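From: Mireille Rizk
To: handheld-demos list
Date: Jun 25, 2026
Subject: Re: [handheld-demos] episode boundaries for the tidy-up task

Ashwin Reddy wrote:
> We trained on the first 564 episodes of the bed-to-bin task and the
> policy stalls over the pile after the first item is released. It closes
> on nothing, lifts, returns, closes again. Ruairi thinks the gripper width
> signal is noisy. I think the episodes are cut in the wrong place. Can
> somebody who wrote the collection sheet say what counts as the end of
> an episode? Also, is the bin supposed to be in view at the start? In
> Yara's set it usually is, in the Dukik set it usually isn't.

Ashwin,

I wrote the sheet, so the ambiguity is mine. Version 2 says an episode ends "when the item is in the bin". Yara read that as one item per episode. The Dukik people read it as the last item, and recorded the whole pile in a single take. Both readings are defensible and the two sets should not have been merged without a flag. The Draneo converter has a field for it (items_per_episode), which defaults to one and was never filled in.

I don't believe the width signal is the main problem. I replayed 30 episodes from each set against the fingertip separation measured from the wrist view, and the lag is constant within a session. It does differ between sessions, so Ruairi is right that it needs calibrating, but a fixed offset won't produce the loop you describe. What would produce it is a single-item episode that ends with the gripper open over the bin and no example of the trip back. The policy has learned the trip back only from the Dukik takes, where the operators tend to hover over the pile while choosing the next item. Some of them half-close the fingers while they think. That hesitation is in the data as action, and you are getting it back.

Proposed changes for the next round:

1. Multi-item takes only. Start with the fingers open over the bed, end with the fingers open over the bed after the last release.
2. No half-closing. If you haven't decided what to pick up, hold still with the gripper open.
3. Move at the speed you would use with a full cup. Several takes in the Dukik set are too fast for the tracker, and Sawsan had to drop 53 of them for pose jumps.
4. Thin plastic bags are picked from the middle of the crumple. Paper cups are picked by the wall, across the diameter if they are on their side.

On the bin: yes, it should be in view at the start, together with at least part of the pile. The wrist camera has no memory in this configuration, and if the bin is outside the view when the fingers close, the arm has nothing to steer by for the first part of the transfer. Put it on the same surface as the items, near a far corner, with the opening up. 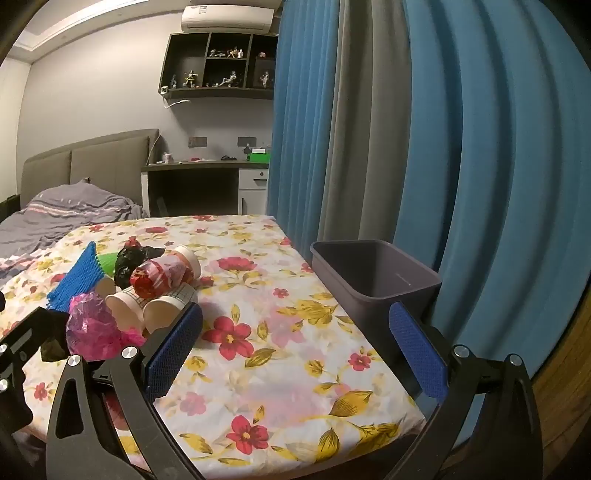

The placement should still vary from take to take, within what the operator can reach without changing feet. Patterned bedding is fine and I would like more of it. The plain sheets in the early sessions gave the tracker very little to hold on to, and the drift was worst there. Leave shelves, desks and curtains as they are.

For the existing data, I would not re-record. Sawsan has a script that splits the long takes at each release over the bin and writes the return trip as its own segment – it needs a threshold on width, so it has to run after Ruairi's calibration and not before. The Wang loader will accept the segments as they come out. Skaltine still expects one label file per episode, and I haven't looked at what it does with a segment that contains no grasp.

Could you retrain on the Dukik set alone in the meantime, with the hover frames removed? If the stall goes away, we know enough to fix the sheet. If it stays, send me the rollouts and I'll go through the width traces again. I can have version 3 of the sheet out before the July sessions start.

Mireille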